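Jinelstead's old chargers get a second life

18 Jun 2021

If you live in Jinelstead you probably have a drawer like mine. Dead remotes, a tangle of cords, three or four phone chargers that came with phones you gave up years ago. Well, the town has finally given us somewhere to put all that, and I'm more excited than a grown adult should be.

The library on Brivham Road started taking small electronics this month. You walk in, go past the returns desk, and there are two big green bins by the radiator. One is for stuff that still works and one is for stuff that doesn't. No form, no fee, and you don't need a library card (I asked, because mine ran out).

Working chargers and cables get checked and handed out free at the Vindell Street thrift shop. The broken ones go off to a recycler in the next county, along with old earbuds, calculators and those little travel alarm clocks I thought only my mother owned. Batteries have to come out first. They go in a separate tub at the front desk, and please tape the ends of the nine-volt ones.

The first haul was 728 items in two weeks, which surprised the library a good deal. The target is 1000 before the trial ends in October, so at this rate they'll need more bins! Of that first lot, 205 went straight over to Vindell Street in working order, and the shop tells me the phone chargers were gone almost before they hit the shelf.

A few things they can't take: anything with a screen bigger than a tablet, printers, and toasters. I don't know why people keep trying with the toasters, but there's a sign about it now. The county depot still takes the big stuff on its usual days.

I brought in a shopping bag's worth myself and came home with a much lighter drawer -- and then found another bag in the hall closet, naturally. My cat Mushi has been sleeping on it, so that one may take a while.
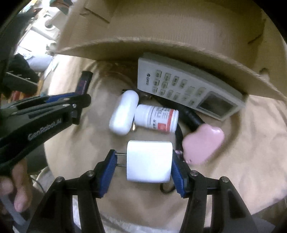

Mushi's bag can wait, wrote one reader when I posted the news on our town page last night, but could the library please stay open later so people who work in the city can get there too? She gets off the train at seven and the doors are already locked.

Good point, and I passed it on. The desk told me they're looking at putting a third bin in the entryway, where you could reach it after closing. Until then it's regular library hours, and the side door is the easier one if you're carrying a box.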